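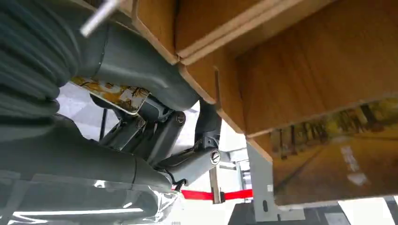
How many demonstrations do I need before a policy trained on hand-guided examples is usable?

I have one arm with a linkage gripper and a wrist camera. The task is a single pick and place: take a flat item from one holder and put it in another. I can guide the arm by hand or drive it with a leader arm from across the bench. So far I have 87 hand-guided runs, and the trained policy reaches the item but closes too early in most trials. Before I spend another week recording, is the number too low or is something else wrong?

Posted in Teaching by Demonstration, August 21, 2018

Iker Ortuño

For one pick and place with a fixed start area, 87 is low but should give you more than a policy that closes early. I would look at the runs before adding to them.

Closing early usually comes from how the gripper was recorded. In hand guiding you have one hand on the wrist and the other on a button, and most people press the button while the arm is still settling. The log then holds a close command several samples ahead of the final pose. Plot gripper command against wrist speed for ten runs. If the command changes while the speed is above zero, the policy has learnt exactly what you showed it.

Two further checks. Your hands are in the wrist camera view during hand guiding and absent when the policy runs, so the images do not match. Replay each run with the arm moving by itself and record the camera on the replay, or switch to the leader arm. Also check that the camera and joint logs share a clock. On our Gestier controller the video lagged the joints by 2 frames until we stamped both on the same machine.

For numbers: our card-slotting task at Kerncombe worked acceptably at 172 leader-arm runs, with the start pose moved by hand between runs. Going well past that helped only when we changed the lighting as well.

Bravo

just record more. we have 1,472 and it still misses thin stuff sometimes

Billura

I agree with the first reply about the button. A foot pedal fixed most of it for us – the cheap sort sold for page turning is enough. Stop the arm, wait half a second, press, wait again, lift. It feels slow and the runs get longer, but the close event is then easy to find in the log and you can trim the pauses afterwards. Trim them evenly, or the policy will learn to stand still over the item.

I would not mix the old hand-guided runs with new leader-arm ones until you have trained on each set alone. The speeds differ and so does the path near the grasp. Keep 10 per cent of the runs out of training in both cases, picked across sessions and not from the last one.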